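Keeping carpet and sofa fresh in a small home
Sunday, August 12, 2018

When we moved to our flat in Ulville, I did not know much about carpets. At home we always had bare floors. So these tips I learned slowly, and some of them with mistakes.

1. Vacuum in two directions
Go first along the room, then across it. The dust sits deep between the fibers, and one direction does not lift it. In our living room I do this every week, and before guests one more time. A dark carpet shows every crumb and thread.
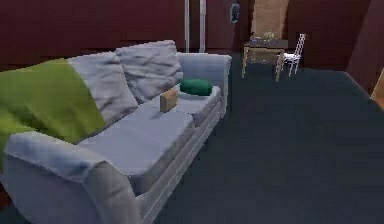

2. Wash the throw before the sofa
A throw blanket takes most of the dirt from hair and hands. I wash ours at 90 degrees Fahrenheit with a little liquid soap, and I dry it flat. Strong colors should go alone the first few times. The sofa itself I only brush with a soft dry brush, always from the top down.

3. Baking soda for smells
Take 100 grams for a small room. Put it through a sieve so there are no lumps, leave it overnight and vacuum in the morning. My neighbor from Cerkach adds dried lavender, but it made me sneeze.

4. Do not rub a stain
Press with a white cloth, from the outside to the middle. For coffee I mix 2 spoons of vinegar in a glass of cold water and wait 10 minutes. Please try it first in a corner that is behind furniture.

5. Matte walls need a light hand
In a passage people touch the wall with bags and shoulders. Use a sponge which is almost dry, and do not press, or the paint will become shiny in that place. Wipe the top of picture frames too.

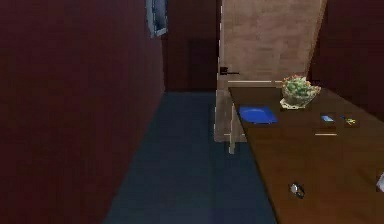 6. Turn the cushions
If your sofa has loose ones, change their places every month. In October, when the heating starts, I also carry them to the balcony for an afternoon and beat them well with my hand.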